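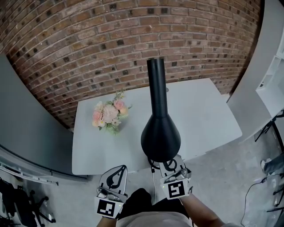
Birkuvent is a record of vase-and-bouquet arrangement tasks, kept as one folder per session with a short text file beside it. Each session covers one vessel and one set of artificial stems, worked on a table. The vessel class that causes the most labeling trouble is the narrow-neck type, such as the tall matte black vase with the teardrop base, where the body is wide and the neck is long. The label "neck" starts where the side wall becomes a cylinder, and everything under it is "body". Bouquets are labeled as a single item while the stems are gathered, as with the pink roses and green sprigs on the left side of the table, and as separate stems once they are split.

Version 3, Jun 14, 2025

Contents

sessions/ holds 52 folders, numbered from 01
vessels.csv lists vessel name, finish, neck type, height class
stems.csv lists flower type, color, stem length class
notes/ holds free text, one file per session
CHANGES.txt

Vessel names

Names follow the pattern finish, color, shape: matte-black-teardrop, gloss-white-cylinder, and so on. Supplier names (Korgate, Lindqvist) are kept in a separate column and are not part of the vessel name. Two vessels with the same finish, color and shape get a suffix, -a or -b.

Steps

Every session is divided into steps. The permitted step names are:

move-vessel
turn-vessel
pick-bouquet
split-bouquet
insert-stem
adjust-stem
clear-table

A step begins at first contact with the item and ends at release. If the vessel is steadied with one hand while a stem goes in with the other, use insert-stem only. A stem that is pulled out and put back counts as adjust-stem.

Known problems

Sessions 22 and up use the new height classes. Earlier sessions still carry the old ones, and vessels.csv has both columns until the next release.
Session 50 has no notes file.
"Peach" and "pale pink" were used loosely in stems.csv before version 2. Check the flower type before filtering on color.
Small items left on the table are not labeled.

Planned for August: a wide-mouth bowl group, and a single column for height.

Maintained by Skornico. Send corrections with the session number and the step name.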